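Moved. Mostly.

Quick one tonight, I have a kettle and a chair and the internet only works in the hallway, so I'm typing this sitting on the floor next to the coat hooks. Thirteen years on Courtois Street and now I live in Handcombe, one town over, a smaller place with better windows. People keep asking how it went so I'm putting it all in one spot and then I never have to tell it again.

The money first. Jeklow quoted me $2,106. The final bill was $2,108. Two dollars! I have no idea what the two dollars was for. I looked at the invoice twice and there's a line that just says "adj." and I was too tired to ask. Given the stories you hear I'm calling that a win. Would use them again, though I'd like to not move again, ever.

They came at 7:40 in the morning, I had said 8, and I was still taping boxes in my socks. If you take one thing from this post, be done packing the night before. I mean done. Not "just the kitchen left". The kitchen is half the house. I had a whole drawer of batteries and takeout menus and keys to I don't know what, and in the end I tipped the drawer into a pillowcase and tied a knot in it. The pillowcase is still tied. It's in the bathtub.

Things I packed too early — scissors, the good knife, phone charger, toilet paper, all my socks but one pair.

Things I packed too late — everything on the walls. You stop seeing it. I walked through the old living room thinking it was empty and there were still four pictures up and a clock. Went in the back seat of my car wrapped in bath towels.

The labels. I wrote MISC on way too many boxes. Past me thought that was fine becuase past me wasn't going to be standing here looking for a can opener. Next time (there's no next time) I write the first three things in the box on the side, not the top, since you can't read the top once they're stacked. The one box I labeled properly was Christmas lights. It's February.

Food. Dinner the first night was from Odari, the little place on the corner, lentil soup and flatbread and some kind of pickle I've been thinking about ever since. Ate it standing up at the counter with the plastic spoon. Went back the second night and got the same thing. They're open till 10 and they don't mind if you come in wearing paint pants.

The old place was harder than I thought. I went back on my own to sweep and it took three hours, partly the oven. Found a birthday card behind the radiator. Found out the bedroom carpet used to be green. I did sit down on the bedroom floor for a while, then my phone died and I had no charger (see above) so I went home. To the new home. Drove to Courtois Street by accident two times since then, both on the way back from work, just autopilot.

What I gave away: the big couch, the big dining table, the bookcase that leaned, a bread machine I used one winter. The couch went in an hour. The dining table took longer and I was sort of relieved every time someone didn't show up. It seated eight and I can't remember when there were last eight of us. It went to a family with a truck and they were so happy with it that I felt okay by the time they pulled away.

So for now it's light furniture only. Stuff I can lift by myself, stuff that can go out on the back step in summer and come in when it rains.
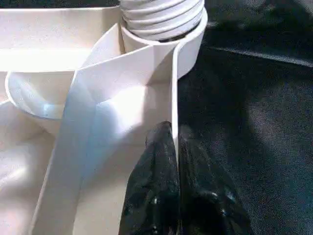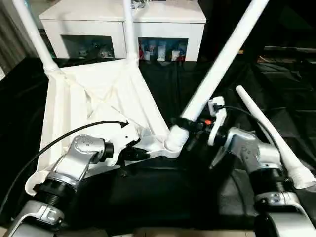
White plastic on black, both of them.

Storage is going to be the real fight in Handcombe. There's one closet, it's shallow, and the water heater lives in half of it. No attic, no basement, and the shed that was in the listing is more of a box. Anything that comes in from now on has to come apart, and I don't mean with 30 screws and a tiny wrench. A plastic table like the one upside down on the black sheet there is what I'm thinking of, legs as separate pieces, sockets at the corners, so the top could slide in behind the closet door and the legs could go in a bag. Same rule for shelves. Same rule for the bed honestly but I'm not ready to think about the bed, the mattress is on the floor and I'm sleeping great.

Still to do. Change my address with the dentist. Find the shower curtain. Meet the downstairs neighbor, who has left a very polite note about the trash bins and which one is which. Buy a lamp, the overhead light in the kitchen makes everything look like a gas station. Open the pillowcase.

Also the windows. I said they were better and I want to say it agian. They face east and there's a tree right outside the kitchen with nothing on it yet, and at 7 in the morning the sun comes through it onto the floor exactly where I've been sitting with my coffee. I may not put anything in that spot.

More when the internet reaches the other rooms. If anyone wants a bag of mystery keys, let me know.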